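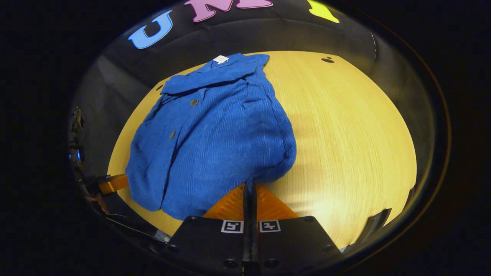
26 August 2024

Long one. Back late, writing this on the tram so excuse the scrawl.

Grippers all day. Soft orange pads in the morning, the harder Kalton ones after lunch, same blue corduroy shirt for both. Selina wanted the tea towel again but Kilian said towels tell us nothing and I'm with him. Corduroy has a grain to it, the pads either go with the ribs or skid across them. With the ribs - fine. Across - bunches up and you end up shoving the whole thing round the table.

Orange pads: 13 drops out of 200 pinches. Better than I'd have guessed. They bend in round a fold nicely. Hem easy, collar easy, placket a pain, one finger keeps riding up on a button.

Kalton pads: stopped counting. Nearly everything under a double layer slid out. Good on the Bernley boxes last month, useless on cloth. Kilian thinks a bit of silicone tape on the tips. Maybe. I'd sooner send them back to Hämmerli and ask for the softer sort.

My wrist is sore. The hand-held is heavier than it looks once the camera's on and I hold it too tight, Selina keeps telling me. Have to swap hands more.

Camera question still open. Wide lens sees the whole table wich is lovely but the edges bend so much that the corner pinches look wrong. Cevero want an answer in September. Not sure I've got one.

Forgot to save run 711. Do it frist thing. Also buy plasters, screwdriver slipped changing the pads over.

My stop.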